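Break area walk-round - Brerko, second floor
December, afternoon round

Floor by the sink: OK. Mat flat, no curled corners.

Kettle and lead: OK. Lead kept back from the counter edge. Tested label still in date.

Microwave: needs a wipe inside. Door closes properly.

Fridge: OK. 2 unlabeled tubs on the top shelf, Liesl Wyss to ask around before they go in the trash.

Extension cord behind the vending machine: NOT OK. Rated for 2,000 watts and has the heater on it as well. Heater unplugged, reported to Damian Wieser.

Exit route: OK. Boxes from Auer moved out of the hallway.

Tables: one comment. Small coffee spill, with a few drops beside it.

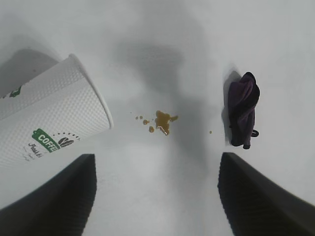

Rukhsana Malik

Paper cup on its side, purple cloth on the same table. Wipe up spills right away, small ones too - drops get carried to the floor on shoes and sleeves. Cups go in the bin by the door.

First aid box: short on finger bandages. Order with the next supplies.

Open items: extension cord, bandages, microwave. Next round at 8 a.m.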